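Search this site Search

Pickle project, July update for the Drerow Fund

Hi all! I promised you a report once the cucumbers started coming in, and they have started coming in, so forgive me if this reads like it was typed between batches (it was).

First the jars. We've put up 282 quarts of the half-sour dills since my last note, plus a smaller run of bread-and-butters that I'm still fiddling with. The half-sours are the ones I'd serve to my own mother. I cut the garlic back to two cloves a jar and added a grape leaf to each, and the crunch is so much better than the spring batch that I went back and ate one of each just to be sure. Okay, three of each.

The bread-and-butters are too sweet. I know some of you liked them at the tasting, but the onions go limp and the syrup takes over by the second week. I'm trying less sugar and more mustard seed, with a longer rest in salt and ice before the slices go in. I'll have jars ready to taste by Thursday.

Money next. You gave us $2,135 for this stretch and we've spent $1,429 of it. Most of that went to jars and lids from Zomport, then vinegar, then a second big stockpot, which I should have bought in the first place. Drulleo was late with the dill seed again, so I paid a little more at the farm stand and kept going. What's left covers cucumbers into the fall, and I'd like to hold some back for green tomatoes if you're okay with that. My grandmother's green tomato relish is the best thing on a hot dog, ever, and I'd love to get it into this project before frost!

Sales are slower than I wanted. Mazza took almost 100 jars for the deli counter and has asked for more, but the Saturday table has been quiet. I think the price sign is confusing people, so I'm making a new one with just two prices on it.

One batch went soft and I threw it out. I had left the blossom ends on, which I know better than to do, and now there's a note taped over the sink.

Still to do: labels, the relish recipe scaled up for the big pot, and a decision on whether we do spicy. I vote yes.
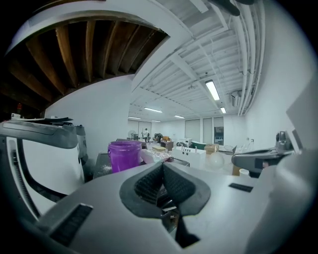
Reply from the Drerow Fund: Yes to the green tomatoes, go ahead and hold the money back for them. Please keep the spicy ones to a small batch until we've tasted them, and could you send the new sugar amount for the bread-and-butters along with the jars?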